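The One-Sheet

The poster came in at 11 at night, which is when all the bad ones come in. Subject line said FINAL. Then FINAL again, in the same subject line.

I opened it on the couch. Big orange sky. The whale, the lighthouse, the kid with the lantern. And the lantern was in the kid's left hand, and the shadow on the rocks had it in the right.

Called the studio. Lamptey Pictures, Drideo office, night desk. Some guy eating chips.

"The shadow's wrong," I said.

"Whose shadow?"

"The kid's."

"What kid?"

I told him the movie. Giltska and the Whale. Opens in October, 401 screens, his own company made it. He chewed for a while.

"I thought that was a cat," he said.
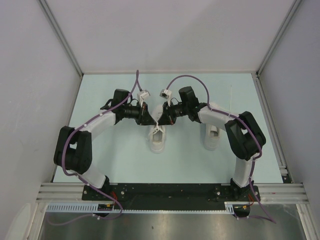
So then I couldn't stop looking. It did kind of look like a cat. The hood had points on it. In the movie the hood has no points, I know because I sat through every cut of the thing, the long one too, the one with the song about rope. And the lighthouse had windows all the way up. In the movie there's one window. The whole plot is the one window! Her father puts the lamp in the one window and the whale sees it.

I wrote all this down. Emailed it. 13 notes, numbered, very polite at the top and less polite by the end.

Reply came back in four minutes. "Love these. Printer has it already. 500 up by morning."

Got my coat.

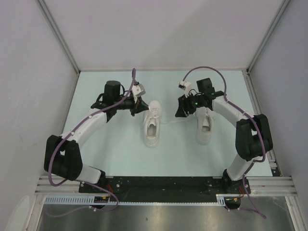 Nater Street

The print shop is out past the bus yard. Lights on, door propped with a paint can. Inside it smelled like ink and somebodys soup. The posters were coming off the machine and going onto a pile, and the woman running it didn't look up till I was standing right there.

"You're from the movie," she said.

"I wrote it."

"Huh." She pulled one off the top and held it out to me. "My daughter wants one. She says the cat is going to save the whale."

I looked at it. Still warm. The sky was realy something at that size – you don't get that on a phone. The lantern was in the wrong hand and the hood had ears.

"How old's your daughter?"

"Six."

In the movie the kid doesn't save the whale. The kid goes home. I fought for that ending, I fought two producers and a guy from marketing.

"Does it?" the woman said. "Save it?"

The machine kept going. Chunk, chunk, chunk.

"Yeah," I said. "Pretty much."

She rolled one up for her kid and put a rubber band on it. Then she rolled one for me. I took the bus home with it across my knees.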